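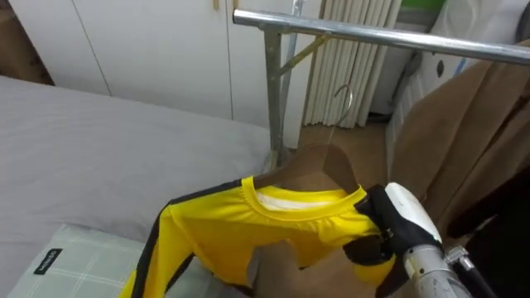
September, morning. Second round of odor tests on the carpet squares, picking up where the last entry stopped. The squares are all cut from the same roll of Tveit loop pile, light beige, and were left face up on the rack overnight with the window shut. Smell check first thing, before coffee: the vinegar squares have gone flat, the enzyme squares still have a sweetish note, and the untreated ones are as bad as they were. Before any of it goes near real clothes I want to know what the overspray does to color. Something like the bright yellow shirt with the black stripe down the sleeve is the case I worry about, with a strong light color right up against black, where any bleed would show at once. So color bleed gets its own page after this one.

Mix used today, same for all treated squares unless noted:
Water, warm from the tap, 1785 ml
White vinegar, 100 ml
Dish soap, unscented, 3 ml

The soap went in last and was stirred by hand. Last time I shook the bottle and got foam in the sprayer, which threw off the amount per pull. The Skelar sprayer is steadier than the old one but drips from the collar if it is filled past the line. Weigh it before and after each square and don't trust the number of pulls.

Total weight of the rack with all squares dry was 2398 g. I should have weighed it again straight after spraying and forgot. Will do on the next batch.

Notes by stain:

Pet urine (the bought-in training scent, not the real thing). Vinegar mix took the edge off after one pass and most of the rest after the second. Blot between passes. On the one square I skipped blotting, the ring came back wider by noon.

Coffee with milk. The mix lifts the brown but leaves the milk smell. Enzyme cleaner from Stanholm does better here, though it wants a long sit under a damp cloth. I took one cloth off early and that square is clearly worse than its neighbor, so the sit time on the bottle is about right.

Mud. Left to dry, vacuumed, then one light pass. No complaints. I don't think mud needs to stay in the series.

Cooking grease. Poor result with everything. Baking soda rubbed in dry and left through lunch helped more than either liquid. The powder is hard to get back out of the loops, though, and the vacuum left a pale haze that you see from a low angle. Try cornstarch on a spare.

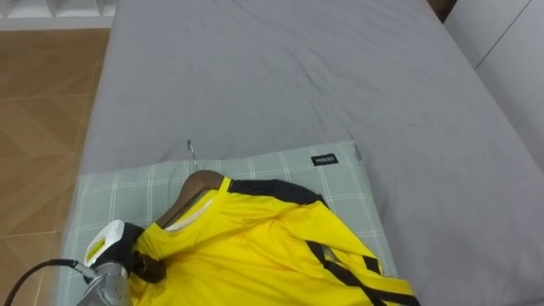

Yellow shirt on its hanger, over the plaid pillow.

Color bleed page, first lines so they don't get lost: damp white cloth, press and don't rub, same weight on top each time. Test on a seam allowance or inside hem. Plain water as the control, then vinegar mix, then Stanholm. Write down the fabric from the care tag before starting – last spring I had two swatches I could not tell apart afterward and had to throw out both results.

Afternoon. The Atine fragrance-free soap arrived. Label says no dye, and it pours clear. It is thicker than the one we have been using, so three ml by syringe is slow. Made up a half batch to see if it leaves a film on glass. Slight film at the edge of the drop, nothing in the middle. Good enough to try on carpet.

Smell check at 4: vinegar squares still flat, grease squares unchanged, one coffee square going sour. Moved that one to the far end of the rack so it doesn't spoil the rest.

To do:
Weigh rack wet as well as dry
Cut more squares, the roll is under the bench
Cornstarch on grease
Drop mud from the list
New collar washer for the Skelar sprayer
Open the window before leaving, half the rack only, and mark which half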